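About us

Hi, and welcome to Clemdale! We're a tiny shop in Prutside, and we spend our days on one question people ask us at every open house: can a machine do my chores yet? The short answer is sort of, on a good day, if you're patient.

I started this with a folding arm called Gittins and a pile of dish towels. It took Gittins 1,838 tries before I'd have let it near my own linen closet (and I'm not fussy). These days we care more about shop-floor jobs, like picking up odd-shaped parts and putting them where they belong.

Shiny, curvy stuff is the worst. A big glossy red and gray piece under ceiling lights throws glare all over the place, and a coil of black cable on a table isn't much kinder.

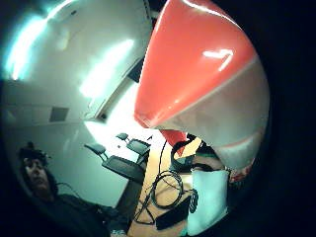
What we work on

Mostly plain table work. We want a machine to find a part, get a decent hold and set it down without a scratch. Clear and red plastic is a favorite of mine, all those ridges! I can grab a piece like that without thinking.
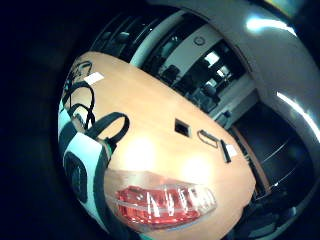 Gittins still needs three or four goes at most new shapes, and tangled cables beat it almost every time. Our friends over in Destport have better luck with boxes, so we swap notes and complain to each other a lot.

Come by and bring us something awkward to pick up. We're open to visitors six days a week, and the coffee is free.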